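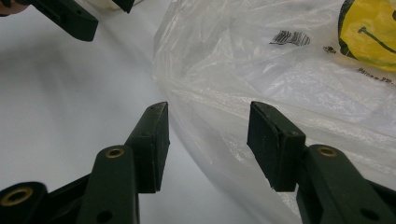
Marwan Abou Jaoude wrote to us in June that he had followed the old version of this section twice and still ended up with a mailbox that could receive but would not send. He was right, we had left out the part about the outgoing port, so the steps have been rewritten with that put back where it belongs.

Last updated: June
4 min read

4.3 Adding a mailbox to your Cleltari hosting plan

You will want your domain already pointing at us before you start. If you moved it over this morning, go and have some lunch first and come back to it, as the change can take a few hours to reach everybody.

1. Sign in to the Cleltari panel and open Mail, then Mailboxes.

2. Click New mailbox and type the part that goes before the @ sign. Small letters, please! The panel accepts capitals but some older mail programs get confused by them.

3. Choose a size. The Hinero plan lets you go up to 1000 MB per mailbox, and new ones start at 300 MB. That's plenty for most folks, and you can make it bigger later without losing any mail.

4. Set a password and write it down somewhere safe. We can reset it for you but we can't read it back to you.

5. In your mail program, enter the incoming server name shown on the Quinlan tab, with port 993.

6. Enter the outgoing server name from the same tab, with port 587. Turn on "My server requires a password" (this is the one that caught Marwan, and it is off by default in quite a few programs).

7. Send yourself a short test message, then reply to it.

Note: Each mailbox can send 200 messages an hour. If you're mailing a newsletter to 800 people, use the Lists page instead, which spaces them out for you.

Caution: Deleting a mailbox deletes the mail inside it right away. Save a copy to your own computer first. Backups on the Kistonberg servers cover websites only.

If the test message doesn't show up, look in the Junk folder and then go on to 4.4.

We use cookies to remember your language and sign-in. Accept | Manage settings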